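The corn came before the kitchen did

I've been putting off this post because I wanted to wait until everything was finished, and then it dawned on me that everything is never going to be finished, so you're getting it now, in the middle, with half the boxes still taped up in the hallway.

For anyone who missed the last one: I moved! From the big drafty place in Traltville with the walk-in pantry (sob) to a second-floor apartment in Rombridge with a kitchen that has 2 drawers. I have more spatulas than will fit in 2 drawers. I have more of pretty much everything than will fit in 2 drawers, and I packed all of it and paid people to carry it up the stairs.

My landlady, Mrs. Holub (Jozefína, she keeps telling me, but I can't do it), lived in this exact apartment when she was first married, and she told me she raised a kid and canned tomatoes every summer in that kitchen. So I figured it was me, not the kitchen. I went home and decided to get everything out on a table, look at it, and only put back the things I use on an ordinary day. Not Thanksgiving. Not the time I was going to get into homemade ravioli. A plain old Monday.

If you've never done this I recommend it, but clear your schedule first. I started after breakfast and was still standing there at supper time holding a melon baller.

The first thing I learned is that I'm a plate person. I had them stacked in a cupboard for years in Traltville and I always used the top few and never saw the rest. So the bulk of them went in a box for my niece, and the ones I kept are all different colors, which drives my brother Trefor up the wall. He likes a matching set. He has a matching set, and he's welcome to it. I like knowing that the yellow one is the toast plate. (It isn't a rule. But it is the toast plate.)

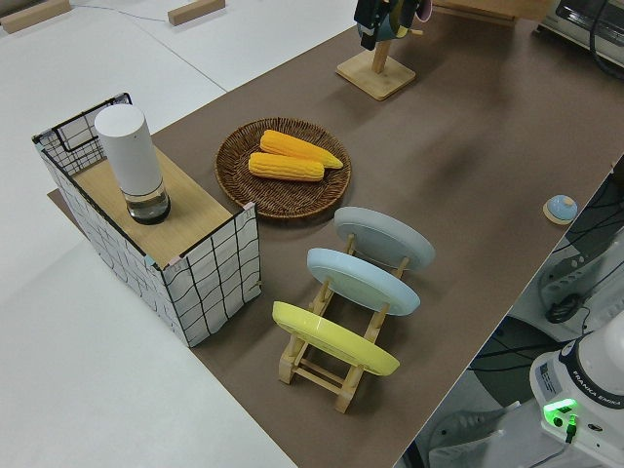
I'm very pleased with the wooden dish rack, I have to say. My old one was a wire thing with a plastic tray underneath that got slimy no matter what I did, and I left it behind without a backward glance. With the wooden one I've stopped putting the plates away at all. They get washed, they go in the rack, they come out of the rack, they get dirty. The cupboard where plates would go now has flour and rice in it. That one change freed up more room than all my agonizing over the spatulas.

Then there's the wicker tray, which I nearly gave away twice. It was my aunt Bohumila's, and for as long as I knew her it had bread on it, and for as long as I've had it, it's had mail on it. Now it's a food tray again. Whatever needs eating soonest goes there, out where I'll trip over it. Corn is the first thing it got, and I know, I know, it's April and corn in April is nobody's idea of a good time, but it was cheap and it was yellow and I'd been looking at cardboard for a week. My plan is to cut it off the cob and fry it in butter with a little onion and way too much pepper. If you have a better idea for early corn, please leave it in the comments, I'm begging you.

The toaster oven is the one big thing that made it through with no argument. The real oven in this place takes forever to heat up, and it seems silly to run it for one person's baked potato. I haven't settled where it'll live, though. It's heavy, the cord is never as long as you want, and the only good outlet is next to the window, where I was hoping to put my herbs. For now the toaster oven is winning and the basil is on the bathroom sill, looking annoyed.

Mugs went on a stand. I used to have a shelf and a half of mugs, if you can believe it, including one from a bank in Cuautle that I can't remember ever setting foot in. My new rule is that a mug has to earn a spot, and if a new one comes in, an old one has to go out. My friend Dalibor has already announced he's bringing me one for my birthday in May, just to see what I'll do.

And yes, I kept the little blue bell. It has no purpose in a kitchen where one person lives. I ring it when supper's ready anyway and it cheers me up every time.

What I still haven't figured out:

Pot lids. Where do people keep pot lids? Mine are in a dresser drawer with my scarves right now.

The big stockpot, which I use for soup and for absolutely nothing else. It's been sitting on top of the fridge, and every time the fridge kicks on it hums.

The melon baller. It's still out. I can't commit either way.

I also spent $165 on a rolling cart I was sure would solve everything, and it's an inch too wide for the gap by the stove. An inch! I measured, too, I just measured the wrong gap. It's living in the bedroom with books on it and it looks pretty nice in there, so I'm not sending it back.

Next up is the hall closet, where I've been throwing anything I didn't want to deal with. Trefor is coming Saturday to help me hang a shelf, and I've promised him lunch on plates that don't match.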